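3.2 Collecting the demonstrations

All demonstrations were recorded with hand-held grippers, one per hand, no teleoperation. Operators worked in pairs at Flindham, one holding the grippers and one resetting the table and logging. Roles swapped after every 10 episodes, mostly to save the wrists. Rozália Rusnák wrote the reset sheet, Nkechi Okafor the logger (Ploton, see Appendix B).

Start of episode: both grippers raised, jaws open, clear of the table. End: same pose, held until the beep. Episodes without a clean start pose were dropped at import, not repaired. We tried repairing in May. Too slow, and the labels drifted.

Two views are stored per episode, wrist and head. Wrist view is the policy input. Head view is for labeling and for finding out what went wrong, it is never shown to the policy. Clocks were synced at the start of each block. Where the two streams disagreed by more than 2 frames we re-aligned by hand (tedious, and probaly not needed for the slower tasks).

Objects were moved between episodes but not swapped within a block. Transparent items kept in on purpose, they are the hard case for the wrist view and the first pilot had almost none.
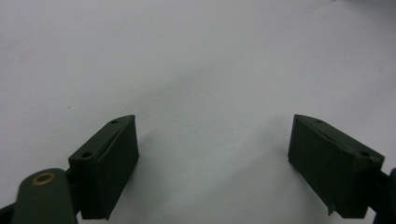
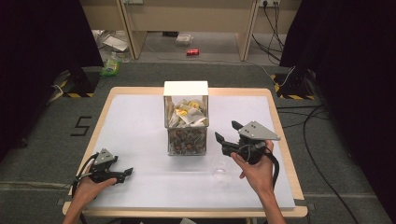
Figure 2. Gripper view of a plain white surface, nothing between the fingers (first). Head view of the table, clear box and small glass, a gripper in each hand (second).

Frames with no object in sight are a problem for the contact labels. Brândușa Crăciun and Huia Tomoana labeled the same subset seperately, and most of their disagreement came from these stretches. Rule we settled on: no object visible to the wrist view, label is "free", whatever the head view says. Crude but consistent. Section 5 has the ablation with these frames removed; approach motion gets worse without them so they stay in for the main runs.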